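[drindo-dev] Re: Floor-level keep-outs and the stale mask problem

Anneliese Fuchs wrote:

> I've merged the tick change to the Seidel branch, so everything that consumes arm state now runs at 100 Hz and interpolates to image time. That should have fixed the mask lag on the wrist cameras. On my bench it has. Can someone with a real floor in front of the arms confirm before I tag it?
>
> Also, the keep-out generator still takes anything with a colour gradient against the floor as an obstacle. On a plain bench that's fine. I suspect it's not fine at Nakthorpe. I'd like to see what the planner does near the doorway, and I'd like to hear whether the cables are being picked up as obstacles or as self.
>
> Last thing. I don't want to keep the fallback that freezes the costmap when the head image is rejected. It hides faults. If you depend on it, say so now.
>
> Anneliese

Anneliese, all,

Ran the Seidel branch at Nakthorpe against both arms, doorway task, clutter left on the floor. Short answers: the mask lag is better but not gone, the doorway is still a problem, cables are being classified as both, and yes, we depend on the freeze. Details follow. All of it was replayed through Unach afterwards with the same config, so the numbers are from replay unless I say otherwise.

Wrist masks

The finger mask is computed from joint state plus the gripper opening, then dilated, then subtracted before the free-space step. With the old branch the mask trailed the finger whenever the wrist was rotating, and the uncovered strip of finger came through as a thin tall obstacle very near the camera. The planner would then refuse to close the last bit of distance to anything.

With interpolation on, the strip is gone in slow motion. In fast wrist rotation there is still a residue on one side. I compared the image stamps with the joint stamps and the offset is not constant. On the left wrist it sits at 165 ms, on the right it is 174 ms, and the branch applies a single value to both. The config schema only has one field for it (wrist_image_delay), so I can't set them separately without patching. I did patch it locally, per-camera field with the global as default, and the residue went away on both sides. Patch to follow once I've cleaned up the schema migration.

The second wrist problem has nothing to do with timing. When the finger is up against an object of similar darkness, the mask is correct and the remaining blob is still useless. The object boundary under the finger is in shadow, the depth estimator has nothing to work with there, and it fills from the brightest neighbour, in our case the pale floor a long way behind. So the object being touched ends up placed at floor depth. Add glare from the far side of the room and auto exposure makes it worse: it meters on the whole image and pulls the near field down to almost nothing.

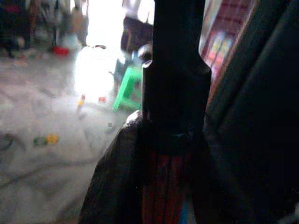
I tried metering on a fixed window over the lower centre, where the contact normally is. It helps the near field and sacrifices the background entirely, and I think that's the right trade for a wrist camera. The head camera can look after the room. The one complication is that Drindo currently fuses the wrist background into the room costmap with the same weight as the head view. If we change the metering we have to drop that weight or the blown-out region gets fused as confident free space. For replay I set the wrist weight to zero beyond gripper reach and saw no regressions in the plans.

Would like an opinion on whether this should be a default or a profile. I lean towards default.

Keep-outs and the doorway

Anneliese's guess was right. The generator uses a gradient against a fitted floor colour, and the fit assumes one floor. At Nakthorpe the arms work over reddish-brown tile and look through an opening onto a light grey-white floor. The fit picks whichever covers more pixels. If it picks the tile, the entire next room becomes a keep-out. If it picks the pale floor, the tile directly under the arms does, and the planner reports start-in-collision and stops.

I've replaced the single fit with a small mixture and a rule that a floor component has to be planar and contiguous with a region already accepted as floor. Seeding from the patch between the arm bases is enough. The grout lines still generate a faint grid in the gradient image but they fall under the threshold after smoothing.

What the mixture does not handle is translucent plastic sheet lying on the floor. The folds give hard specular edges, and those edges move when the head moves, so temporal filtering doesn't remove them either, it just smears them into wider keep-outs. Small toys on the sheet are found without trouble. The creases between them are found as well, with similar confidence, and that is the issue. A height test would separate them if the depth was any good on plastic, but it isn't.

The walls beside the opening are brick-patterned and behave. Plenty of texture, stable depth, no complaints. People in the far room are handled by the separate person layer, which inflates well past anything the arms can reach and vetoes motion through the opening outright. I have not touched that layer and I don't propose to. Please keep it out of any tuning that comes out of this thread. Its input is the raw head image, before masks, and it should stay that way.
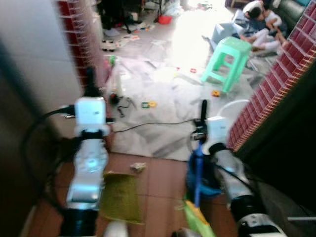 As for cables: the self-filter knows the arm links and the gripper modules and knows nothing about whatever hangs off them. A cable that loops out from a wrist is close enough to the link that the dilation swallows most of it, so that part is self. The part lying on the floor between the arms is outside the dilation and comes out as a long thin obstacle. The result is one physical cable split between two classes, with the split point wandering as the arm moves. The planner sees an obstacle that grows and shrinks and replans each time. In the worst replay segment it replanned on seven consecutive ticks and then gave up.

Options I can see, in the order I'd try them:

1. Treat thin, dark, connected-to-self components as a soft cost instead of a keep-out. Cheap. Risks ignoring a cord on the floor that isn't ours, and there are dark cords on the far floor too, so connectivity to the self mask has to be tested properly and not by bounding box.

2. Model the cable as a sagging link with wide uncertainty. More honest but somebody has to maintain it per robot.

3. Re-route the cables. We should do this anyway, but the software shouldn't depend on it.

I have option 1 running in a scratch branch. It stops the replan loop. I haven't yet looked at what it does to clearance when the arm really would drag the cable over something.

The freeze fallback

I understand the objection. A frozen costmap looks healthy in the status topic and it isn't. But consider what happens during a two-arm tool motion. The head moves, the image smears from edge to edge, the sharpness gate rejects it, and with no fallback the costmap is declared stale and both arms stop where they are, holding tools over the floor. The head then settles, the next image is accepted, the plan restarts, the head moves to follow the tools, and the gate rejects again. On the bench the head hardly moves, so you won't have seen it.

The broom and dustpan task is the bad case. Both grippers are holding something long, the tool in each hand is part of the self mask through the grasp model, and the grasp model's tool pose is refined from the head image. If the image is blurred the tool mask is wrong by the length of the smear, and a bristle head low over the floor becomes an obstacle right beside the dustpan it is meant to be working at. So accepting blurred images isn't an option either. For anything near the tool tips I'd sooner have an old sharp image than a fresh smeared one.

My proposal is to keep the freeze but make it visible and bounded:

- status goes to DEGRADED, never OK, while frozen
- the age of the last accepted image is published with every plan
- arm speed is scaled down with that age and reaches zero at a configurable limit
- the person layer is exempt, keeps running on rejected images, and can still stop everything
- Unach marks frozen spans on the timeline so they can't be missed in replay

The last one is mostly done. The speed scaling is a few lines in the executor, but I want somebody else to read it before it goes near hardware.

There's a related bug in the sharpness gate. It is computed over the whole image, and a saturated patch of daylight contributes a strong edge around its border that survives a fair amount of blur. With a bright window or doorway at the top of the view the gate lets through images that are plainly smeared lower down. Computing the score on the lower half only, with saturated pixels excluded, fixed it for every segment I replayed. The cost of the gate itself is around 7 ms on our machine, so halving the area is welcome on its own.
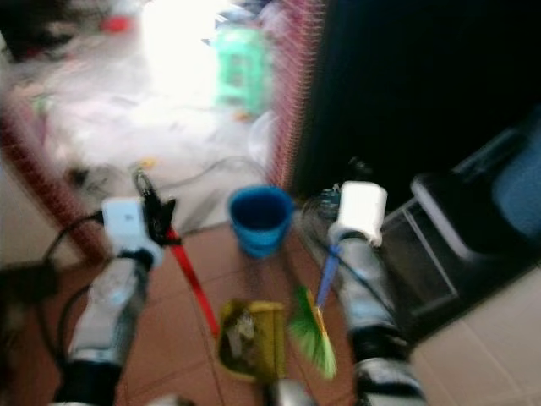 What I'd like before the tag

Per-camera image delay in the schema. Without it the branch is tuned to one wrist or the other.

The floor mixture, behind a flag, default off for bench profiles.

The lower-half sharpness score. No flag, it's a bug fix.

A decision on the freeze. If it's removed in this tag we'll have to stay on the old one.

The cable soft cost and the wrist metering can wait for the next round. I'd rather not have the metering change land together with the delay change, as both affect the wrist residue and we'd never sort out which did what.

Replay segments are on the shared drive under the Nakthorpe folder. Use the Unach build from the branch, the older one drops the joint stamps on export and you'll see an offset of zero and wonder what I'm on about.

Marek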